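Shop > Stories > Story books for bedtime

Home Stories Notebooks Postage Basket

Search the shop Go

The Lamp-Eater of Rolden
A read-aloud story by Elvira Tamayo, with drawings by Linnea Wikström
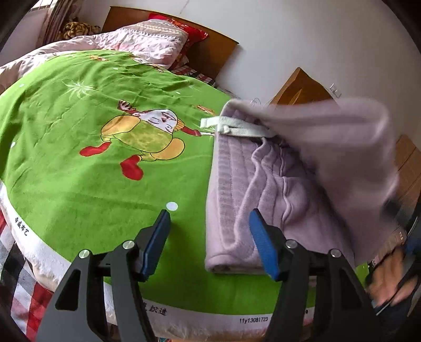
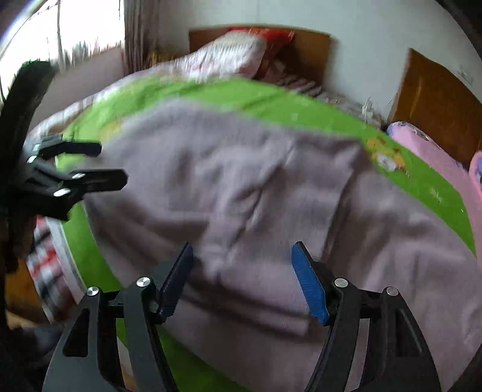
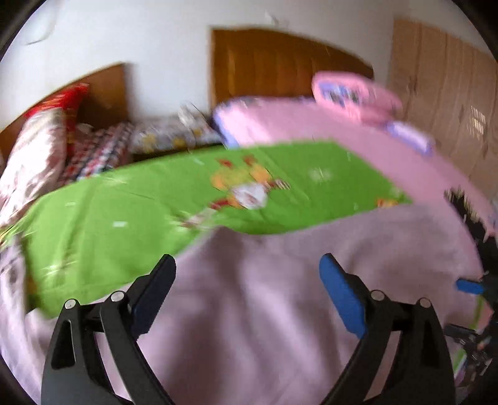

I wrote this one for my nephew, who wanted a monster that was frightened of children (his idea, and I've pinched it with full permission!). The Lamp-Eater lives under the stairs at number 41 and only comes out after the last light is off, when he creeps about nibbling the bulbs. Chapter two is the one I get letters about, where he hides in a bed and thinks the cartoons on the sheet are whispering about him. I gave that sheet the same loud green as the one in the photos, and Linnea found an ink to match it, bless her. After that there's a chase, a very rude owl and a lot of soup.

It's 60 pages in 6 chapters, and each chapter lasts me one mug of tea read out loud, longer if you do the owl properly. I'd say it suits fives to nines, though my neighbour reads it on the bus. The cover is stiff card and the print is nice and big. I sign every copy before I post it, so do tell me if there's a name you'd like in the front.

The second book, The Lamp-Eater Goes to Akow, will be ready in July.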